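Chili season, a little early

I finally cleaned out the spice drawer, and I'm only slightly embarrassed by what came out of it. There was a jar of paprika that had gone the color of a brick and smelled like one too. Four half-used packets of cumin! A tin of Henetti curry powder I carried through two apartments and never once opened. Into the trash they went, and I spent the rest of the morning wiping down shelves and feeling very pleased with myself.

So now I'm starting over, and I'm starting with heat. My friend Kha Võ has cooked with dried chilies his whole life (he grew up over his aunt's restaurant, Phí, which some of you in Flenham will remember) and he let me pester him on the phone for most of an evening. I took notes on the back of a gas bill.

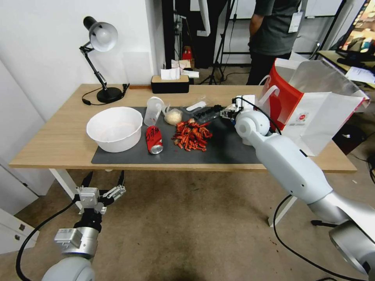
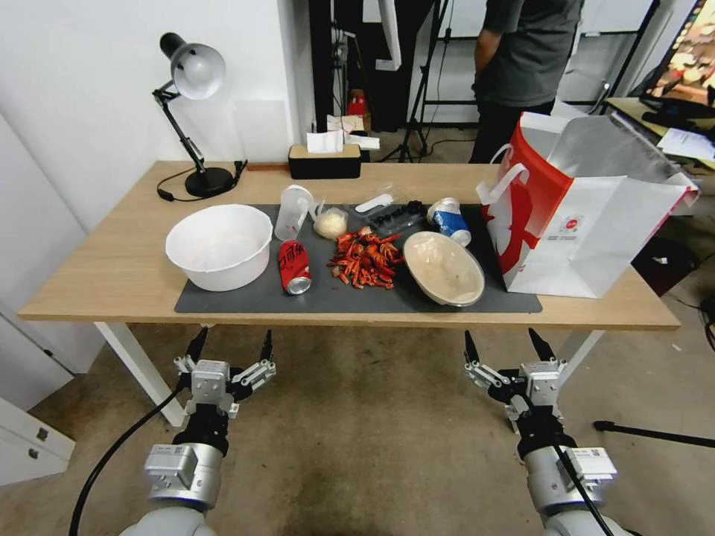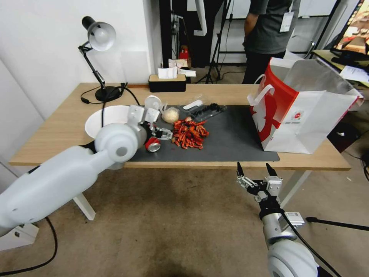 Kha's first rule is to buy chilies whole and keep them whole until the day you need them. The ground stuff fades fast, and you can't tell how old it was when it went into the jar. A loose pile of deep-red pods like the one in the first picture can go so many ways – toasted and crushed for noodles, soaked and mashed into a paste, or dropped into a pot of beans and fished out before supper. He toasts his in a dry skillet over low heat and shakes the pan the entire time. Mine took less than a minute. The first batch, anyway. The second batch I burned while looking for the tongs, and we had the windows open until bedtime.

For soaking, use hot water from the kettle and give them 18 minutes. I asked why 18 and he said that's how long his aunt's radio show ran, so there you go. Save a little of the water for thinning the paste, but taste it first, as some of it comes out bitter.

Kha eats chilies 365 days a year. I'm aiming for four dinners a month, and my husband thinks that's ambitious. Next up is the Mirow stew, the one with the white beans and smoked sausage, and I'll send the recipe in June once I've made it enough times to trust it. If your family does something clever with dried chilies, hit reply and tell me, please!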